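Workshop notebook, May – fan wiki and cast pages, Drastwood

Came in early, well before the heating, and finally got through the backlog of cast entries for Drastwood. For anyone picking this up after me: the show ran to 4 seasons on Ouellet, and the old export gives us 298 credited performers, of whom 263 now have a page with at least a birthplace, a first role and one source I'd be willing to defend. The rest are mostly one-scene people, the ferryman and the wedding guests and so on, and I've left them as plain names in the list for now.

The muddle this morning was Henk Mulder. We had him down as playing both the harbor doctor and the doctor's brother, and I'd always taken that for a slip by whoever typed up the first season. Well, I sat down with the end credits of every season one episode (a lovely way to spend a morning, I must say) and he really is credited for both, the brother only in the flashback episode. So I've merged the two stubs, kept the longer biography, and put his stage work at Clivelby in its own paragraph, where it reads much better.

Hiếu Nghiêm's page needs a gentle hand. Please keep the marks on the name – the import strips them every time and then we end up with a second, empty page under the bare spelling, and the links split between the two. I fixed nearly 800 links this way over the last while and would be very happy never to do it again! The page also said the part in Dranport came before Drastwood. The filming did, but the release didn't, and our lists go by release, so I've swapped them and left a note on the talk page explaining. 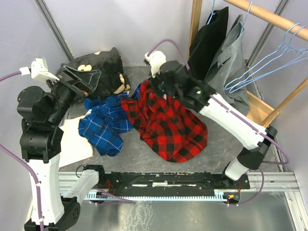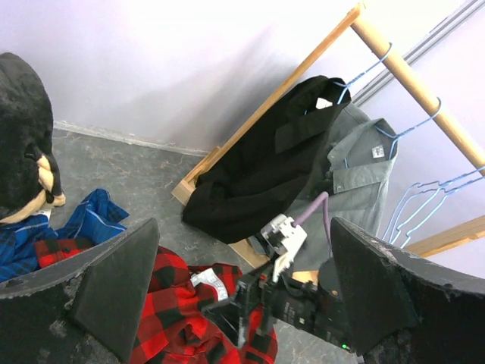
Still to do: the infobox for the season three narrator, who is named in the press booklet but never on screen. I'm leaning towards "voice, uncredited" with the booklet as the source, though I'd like a second opinion before it goes in, as we were stricter than that with the Dranport people. Also the "known for" line is getting out of hand on the bigger names. Two titles, three at most, please. I trimmed Henk's from seven and it looks so much calmer now.

Stopped at 4 with the letter M done. N tomorrow, and the booklet scans if the drive behaves.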